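Stirgate House, Ground Floor Day Room
Monthly inspection of small furniture and table items, with comments

Inspected by: Witold Baran
Checked and countersigned by: Úna Ó Dubhghaill
Date of inspection: Saturday, June 10, 2023
Previous inspection: May

Marks used: OK = no action. C = comment, please read. A = action needed, with the name of the person.

Section 1. Tables and chairs

1.1 Long dark brown table, legs and joints. OK
I pushed it from both ends with my full weight and it does not rock.

1.2 Long dark brown table, surface. C
No splinters at the edges. Two old ring marks near the window end, same as in May. They are not a safety matter but Úna wishes them to stay on the list until somebody treats the wood.

1.3 Chairs, all with rubber feet. A (Witold)
One chair has lost a rubber foot on the back left leg. I turned it to the wall and put tape over the seat so it is not used. The replacement feet from Pavine come in bags of 4 and I have ordered one bag.

1.4 Armchair by the radiator. OK
Distance to the radiator is 26 cm. It must not be moved nearer in winter.

Section 2. Table organisers and tissue boxes

This section is new. It was added after a resident scratched her thumb on an old tin tissue box, which is now in the recycling. The white plastic boxes took its place. Each one has a tub at the bottom and a top part which comes off for filling.

2.1 Top part lifts off with two hands, without force. OK
Take it at the two upper corners and raise it straight. If it sticks on one side, do not pull harder on that side, put it down and begin again.

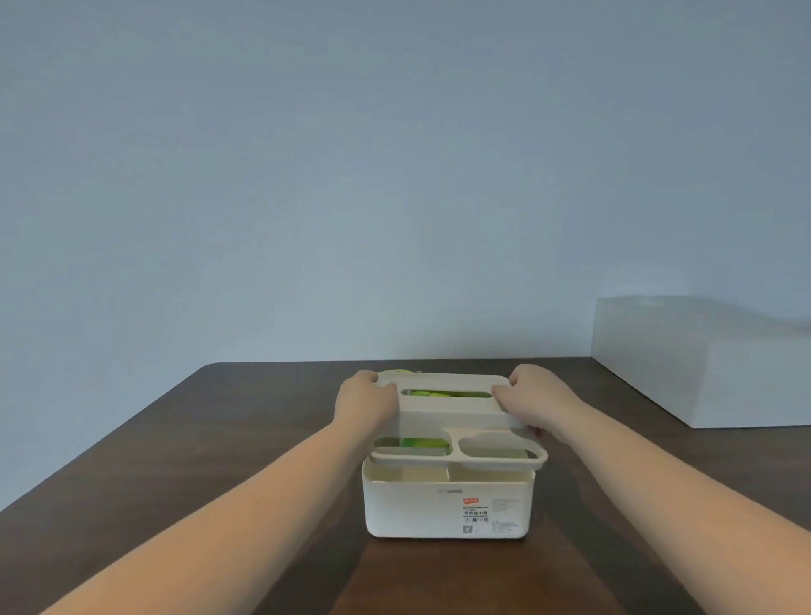 2.2 Rim of the tub, all the way round. OK
I went along it slowly with a cotton cloth. The cloth did not catch anywhere. Please use a cloth and not a bare finger for this check.

2.3 Divider inside the tub. C
Firm when pressed. There was dust in the corners, and I wiped it with a damp cloth and dried it before the packs went back. Dust is easy to forget there as one sees it only when the top is off.

2.4 Nothing sharp or medical stored inside. OK
Allowed contents are tissues, wipes, pens without caps that come off, and reading glasses. Not allowed are scissors, tablets, hearing aid batteries and lighters. In May we found a loose battery in one of the old boxes, so this line must be done every time, also when the box looks tidy.

2.5 Tissue pack fits under the slot. C
The large Nigam packs (400 sheets) are too thick. They push the top up and then it does not close on the tub. Please buy the 192 sheet packs only. I have written this also on the order sheet in the kitchen, but the order sheet gets changed often.

2.6 Top part closed and seated again. OK
Press on both sides and run your eye along the join. A top which is only half seated will come away in the hand when a person pulls a tissue quickly, and the tub stays behind or goes on the floor.

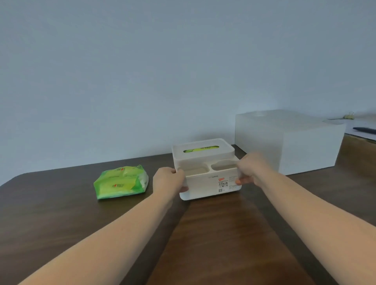 My comment on wet wipes is longer because it was discussed twice with the afternoon staff. We have people in this room who do not see well, and for them a soft packet of wipes and a packet of sweets can feel nearly the same. A bright green pack like the one lying on the table to the left of the box should go back inside when the cleaning of hands is finished, with the flap pressed down flat. Wipes with an open flap dry out in a day or two, and then people use too many of them. I do not give this an action mark, only I ask everyone to look at the table before they leave the room.

2.7 Labels. C
The label on the front is partly in Chinese and I cannot read it, so I asked Truverton, who sold us the boxes, to send the cleaning instructions in English. No answer yet. Until we have it, use warm water and a little washing-up liquid, no bleach. Please do not peel the label off, I need the code on it if we make a complaint.

2.8 Place of the box on the table. OK
At least one hand's width from the edge. Not on a cloth that hangs down, as a cloth can be pulled.

Section 3. Floor and passage

3.1 Way from door to table free of bags and cables. OK

3.2 Rug by the bookcase. A (Úna)
One corner is lifting again. The tape from last month did not hold. Úna will decide if the rug stays, my own opinion is that it should go.

3.3 Floor under the table. OK
Swept before the inspection. One pen cap found.

Section 4. Lamps and sockets

4.1 Table lamp, plug and cable. OK

4.2 Double socket behind the bookcase. C
Cover plate is a little loose but the screws are present. I tightened them by hand. To be looked at by the electrician on his normal visit.

Remarks from Úna Ó Dubhghaill
Agreed on all points. On 2.5, I will speak with the kitchen myself. On 3.2, the rug was a gift, so I would like to ask the family first. Please add the second day room to the next sheet, it has the same boxes.

Open actions carried forward: 1.3, 3.2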